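POST-FAULT INSPECTION CHECKLIST, HAND-HELD GRIPPER PAIR
Site: Hetmont, bench room
Rig: Skesivora pair (left + right), plus the Stillau arm that runs the same jobs afterwards
Date: 27th August
Reason for check: left gripper failed to release on command, jaws stayed shut on the edge of a glass lid. Operator pulled, lid dropped. Nobody hurt, glass chipped at one corner. Unit pulled from use same hour.

Mark each line OK / NOT OK / N/A. Comments straight under the line please, not on the back of the sheet like last time.

SECTION A. BEFORE TOUCHING ANYTHING

A1. Power isolated at the wall, not only at the switch box. OK
Comment: plug was in when I arrived. Out now. Tag on it.

A2. Gripper left in the state it failed in. NOT OK
Comment: somebody had already worked the jaws open with a screwdriver. Understand why, but now we can't see where they stuck. Scratch on inside of one jaw, may be from the screwdriver, may not.

A3. Log saved off before restart. OK
Comment: only just. 42 entries kept, the earlier ones had been overwritten.

A4. Broken or chipped items bagged and labelled. OK
Comment: lid bagged. Swept floor twice, carpet holds splinters, do it again with the vacuum before anyone kneels down there.

SECTION B. LEFT GRIPPER

B1. Jaws open and close freely by hand, power off. NOT OK
Comment: fine for most of the travel then a tight spot near closed. Same place every time. Right one hasn't got it.

B2. Jaw pads seated flat. OK

B3. Screws on top plate tight. NOT OK
Comment: one loose, a good half turn. Plate rocks a bit if you press the corner. Don't think this caused the jam but it wants doing anyway.

B4. Cable sheath undamaged along full length. NOT OK
Comment: flattened patch roughly where it would lie over the table edge. Copper not showing. Replace, don't tape.

B5. Plug and strain relief. OK

B6. Release works on low power test, jaws empty. OK
Comment: 200 cycles, no fault. So it passes empty, which tells us very litle.

B7. Release works on low power test, holding test block. NOT OK
Comment: stuck on cycle 37. Released when I wiggled the cable. Stopped there.

SECTION C. RIGHT GRIPPER

C1. Jaws by hand. OK
C2. Pads. OK
C3. Top plate screws. OK
C4. Cable. OK
Comment: newer cable than the left, different sheath, softer. Who ordered the other one? Look it up in the May paperwork.
C5. Release test, with block. OK
Comment: 200 cycles, clean. Keep it off the bench all the same till the left is sorted, they're used as a pair.

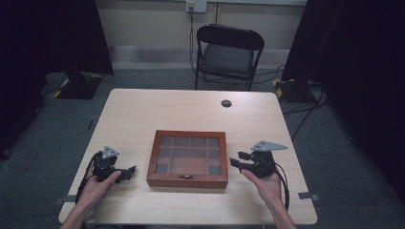

SECTION D. TABLE AND CABLE RUN. Worst part of the check and I think where the fault starts. Left cable has been getting pinched when the operator leans in, jaws shut, signal drops, gripper holds whatever it last had. Same thing the Acheampong site reported in their note in May and we filed it and did nothing. With both grippers up at the box the two black cables hang down towards the front of the table, left one down the left side, right one looping past the hand, so anyone stepping in close is right on top of them. There's a round hole with a grommet at the back of the table, right of centre, and I'd like to know if both leads can be brought through it with enough slack. Try it before buying anything. If they won't reach, clip them under the top, well away from the front edge.

D1. Cables clear of the front edge. NOT OK
Comment: see above.

D2. Table edge free of sharp corners or burrs. NOT OK
Comment: ran a cloth along the front edge, snagged at the left. File it down or cover it.

D3. Floor cables fixed down or covered. NOT OK
Comment: cables across the carpet on the right hand side. Trip hazard, seperate from the fault but same job. Needs a cable ramp. Was on the last sheet as well.

D4. Stand bases marked and stable. OK
Comment: hazard tape present on both. Pushed each one, no rock.

D5. Chair and loose items out of the work area. NOT OK
Comment: folding chair behind the table. Fold it, put it by the door.

SECTION E. OPERATOR

E1. Operator knows what to do if jaws don't release. NOT OK
Comment: was told "let go and shout". Shown how to, no. The instruction is: lower to the table, let the table take the weight, then kill power. Do not pull. Never pull on glass. Wants to be on a card at the bench, big print.

E2. Stop button within reach of both hands while holding grippers. NOT OK
Comment: can't reach it without putting one down. Foot switch? There are 2 in stores, untested.

E3. Cut-resistant gloves available. NOT OK
Comment: box empty. Re-order, medium and large.

E4. Eye protection for glass items. NOT OK
Comment: not on the job sheet so not worn. Add it.

SECTION F. STILLAU ARM

F1. Same gripper model fitted? Yes.
F2. Same cable batch as failed left unit? Yes, going by the label.
F3. Arm locked off until cable swapped. OK
Comment: key is with me. The arm won't wiggle its own cable so if it sticks it stays stuck, and it pulls a lot harder than a person. Not to be run on glass lids even after the swap, until B7 passes on the new cable.

F4. Force limit checked. NOT OK
Comment: set higher than the sheet says. No note of who changed it. Put back to sheet value, screen grab saved.

ACTIONS

1. New cable left gripper, new cable Stillau arm. Order both together.
2. Strip left gripper, look at the tight spot. Could be a bent pin. Don't force it.
3. Reroute both bench cables, photo when done.
4. Change software so lost signal = alarm. At present it just holds and says nothing. Asked Skesivora support, no answer yet.
5. Card at bench, foot switch, gloves, eye protection.
6. Floor ramp.
7. Repeat B7 and C5 with the actual box lid weight, plastic dummy, not glass.

RESULT: FAIL. Pair out of use. Arm out of use.

Re-inspection when 1 to 5 are done. Item 6 can follow but not by much. Copy of this to the Acheampong site, they'll want the B7 result.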